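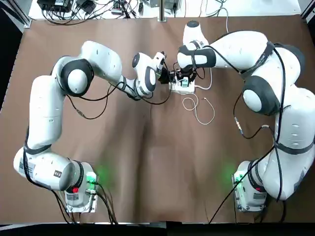
*Two arms on a brown-covered table, with one gripper holding a small white device and its thin cable.*

## Planning a two-arm bench without blowing the budget

If you've been pricing robot arms for your home workshop, good for you, it's a wonderful thing to save up for! I've been at it since October, and my best advice is to budget for the table first and the arms second. The arms are the fun part, but the table decides how much fun you get.

**Measure the reach, then add the elbows.** Reach figures tell you how far the gripper goes. They say nothing about where the elbow swings out on the way. Tape the outline of both arms on the floor and walk around it (I did this in the kitchen). My first plan had the bases so far apart that the grippers could barely meet — I caught it with masking tape, which cost me next to nothing.

**Give cables their own line in the budget.** I left this out of my first sheet completely. You want:

- spare power leads, longer than you think
- hook-and-loop straps for tying cable to the arm, with slack left at every joint
- a route off the front or back edge of the table
- a second surface behind the table for power supplies and all the other bits

That last one is my favorite tip. A cheap shelf keeps the boxes off the work area, and you can grow into it.

**Cover the tabletop.** A plain matte covering in one color makes small parts so much easier to spot, and it cuts down on glare. Buy enough for two changes. Creases don't matter much, but holes and sticky patches do.

**Get quotes that list the same things.** I asked Drurneck and Wolenach for a price on a pair. Drurneck came in at $3742 with grippers and mounting plates. Wolenach said $2444, which had me dancing around the garage until I saw the grippers were another $846 and the plates weren't listed at all. Still cheaper, but a lot closer! Ask about shipping too; these boxes are heavy.

**Think about what you'll pick up.** For small gadgets with a cord attached, narrow fingers are lovely, and one arm can hold while the other works. For jars and paint cans you'll want something wider. Vason sells finger sets separately, so you can start with one pair and add later.

**Keep the stop switch within reach.** Sit down where you'll really sit and stretch out your hand. If you have to lean over the table to get to it, move it.

I keep 5 spare fuses in a Moussa parts tin under the bench, along with the hex keys and the leftover masking tape.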